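Plollby support > Tickets > Printing and labels
Subject: Sticky labels printing half a line too low
Opened by: Rosimeire Prado
Status: Waiting on customer

Hi all, me again (sorry!). I run a little mail-order seed shop and use Plollby for my packet labels, and since the September 2024 update everything comes out half a line too low. The variety name is fine at the top of the sheet, but by row 7 the sowing dates have slid off the bottom of the sticker and onto the one underneath. So my leeks say "sow in April" twice and my beans don't say anything at all.

What I've tried so far, in the order I tried it:

Turned the printer off and on. No change.

Swapped the Drunico label sheets for a fresh pack. Same drift, same place, so I don't think it's the paper.

Printed the test page from the printer's own menu, and that was perfect! Lines bang on the stickers all the way down. That made me look at the template instead.

Made a new template from scratch called Rakau, 2 columns, 11 rows, no logo. Much better, but still a whisker low at the bottom. 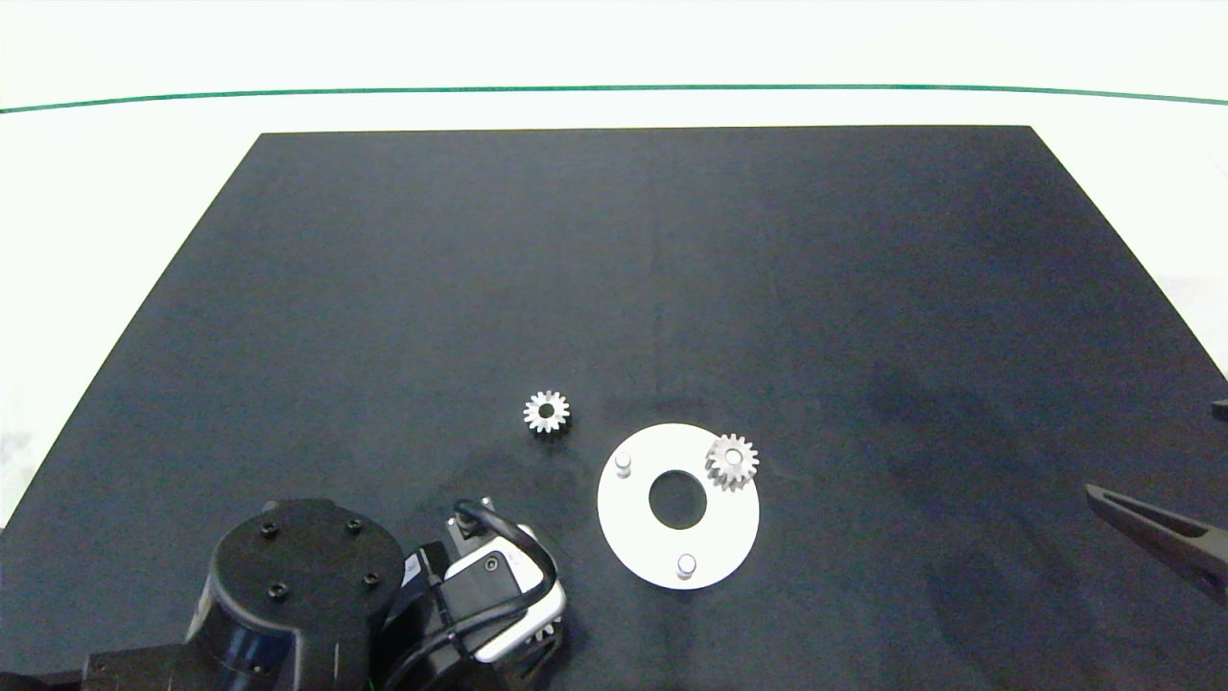
Photo: Rosimeire Prado

White paper on a white worktop is hopeless for spotting where one sticker ends and the next starts. If you're doing the same test, put something dark underneath and save your eyes.

Update, same evening: I think I've found a clue. One of my lettuces is called Lü, and any sheet with Lü on it drifts worse than the others. I took the two dots off the u and the drift nearly went away (I did a little dance in the kitchen). Put them back and down it all slid again. Could the update have changed the line height for accented letters? I'd rather keep the dots if I can, the customers search for it that way.

Reply from Plollby support: Thanks, that's really useful. Please open Template, then Text, and change Line height from Auto to Fixed. Then print one sheet with Lü on it and one without, and tell us which row goes wrong first.

Will do, but I've run out of black ink, so give me until the post comes.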